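Placemat

A placemat is a piece of material laid on a table beneath one person's crockery and cutlery, to keep the table from the meal and, in some households, the meal from the table. It differs from a tablecloth in covering only the part of the table that its owner is expected to dirty. In practice the estimate is usually generous to the owner.

Shape and size

Most placemats are rectangular, with room for a dinner plate and a knife and fork on either side. Round mats suit round tables and are often used on other tables by people who own them already. A round mat holds a plate or bowl comfortably but is poor at holding cutlery, which ends up on the bare wood or in the food. Oval mats exist and are mostly found at the back of cupboards.

Materials

Cork-backed board, cotton, felt, plastic and woven plant fibre are all common. Board mats carry a picture, traditionally of a hunt, a harbour or a cathedral, which generations of children have learned by heart while waiting for pudding. Cotton mats go in the wash and come out a slightly different shape. Plastic mats wipe clean and curl at the corners.

Woven mats are made from rattan, willow, rush, seagrass or paper twisted to look like one of these. The round kind is generally begun at the middle, where a few stiff strands are crossed and spread out as spokes. A softer strand is then worked over and under them in rings. The last rows are packed tighter than the rest, and the edge is finished with a braid or a wrapped border, sometimes in a darker colour. The border is the first part to come loose. The Votden pattern, sold for many years by the homeware firm Sidico, had 29 spokes, an odd number being helpful when a single strand is woven round and round. Buyers are not known to have noticed.

Use with children

The placemat comes into its own at the small child's place, where plastic bowls and tumblers have replaced anything that breaks. A woven surface offers a little grip to a light bowl and takes some of the noise out of a dropped spoon. It also gives the child something to pick at.

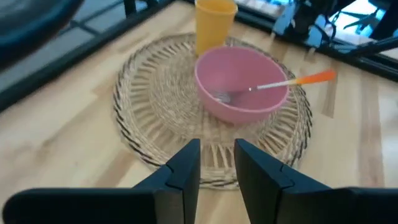

Leena Oksanen objected that woven mats had no business anywhere near porridge, having once spent a Sunday evening getting it out of three of them with a cocktail stick. Her letter appeared in the Geltley household quarterly and drew more replies than the issue's main article, on gutters. Several readers recommended a nailbrush. One recommended not serving porridge.

Care

Woven mats should be shaken out, wiped with a damp cloth and dried flat, away from radiators. Soaking swells the strands and loosens the border. A mat that has begun to dome can be dampened lightly and left overnight under something heavy, such as an encyclopedia. Stains from beetroot and turmeric are permanent and may be turned face down, once.

Collections

The Assefa collection of table linen holds 1,327 mats, among them 7 incomplete sets of six. Complete sets are rarer, and it is generally assumed that the missing mats are under plant pots.

See also: Coaster; Doily; Tablecloth; Trivet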